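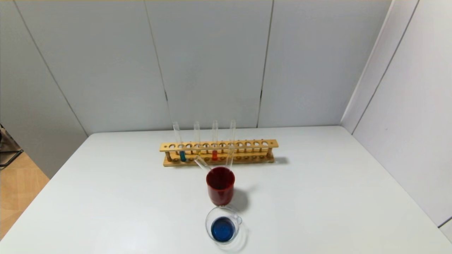 Rinse them twice, the Avora supervisor had said over the line, and log each rinse separately, as the Eramden station no longer accepted a combined entry.

I entered the request at 0640. The dye trial had run for 77 cycles. Orange held its colour in the tube. Blue held its colour in the measuring cup, at a depth I recorded to the nearest millimetre. Teal and yellow were to be judged by eye against the Mussa chart, under the same lamp, from the same stool.

The procedure allowed 9 minutes for judging. I used all of them. Yellow fell between two squares on the chart, and the form had no field for between. I wrote the lower value, initialled it, and returned the tube to the wooden rack.

The line opened again. Was the yellow fading, the voice wanted to know, or was it my eyes, after 365 days of the same chart?

I asked which form that went on. There was a pause, then the sound of a drawer. I took the red cup to the sink and logged the first rinse.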